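2.3 Planning the purchase

Work through this section before you place an order for a Geter two-arm cell. Prices are in the Pruton price list supplied with your quotation.

1. Decide how many arms you need. Arms are sold singly, and each needs its own mounting plate, power supply and cable conduit.

2. Measure the bench. Allow 58 cm of clear space behind the cell for servicing.

3. Choose the frame. The standard frame has four aluminium posts, a rear crossbar and a front rail for the arms. Wall panels are a separate line on the order form.

Note: Panels may be covered in any matt material. Budget for this locally — Pruton does not supply coverings.

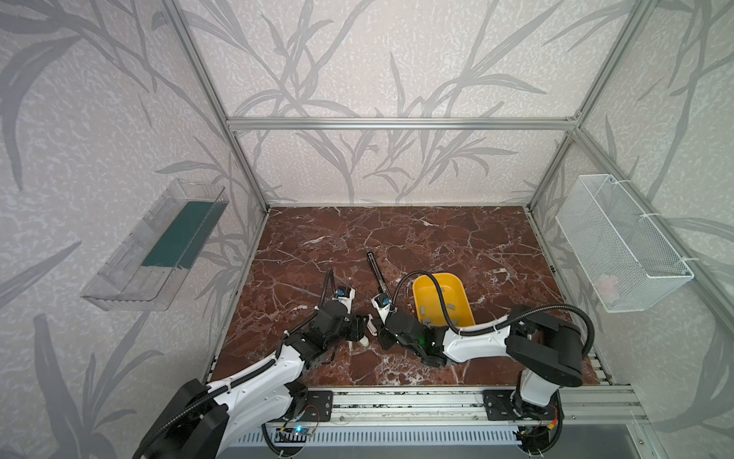
4. List the trays, baskets and small parts your tasks call for. Most can be bought from a general supplier. Allow 166 pounds per cell in the first year, and keep a separate line for replacement gripper fingers.

5. Add the Rebelo controller licence. One licence covers two arms on the same rail. It renews yearly.

6. Set aside money for spares. Order one spare wrist motor for every 1000 hours of planned running.

Caution: Do not order Killerel plates for use with the Geter rail. The bolt spacing is different and the arm will not sit square.

7. Check delivery. Frames ship flat in 4 cartons, arms separately. Orders placed after November are invoiced at the new year's prices.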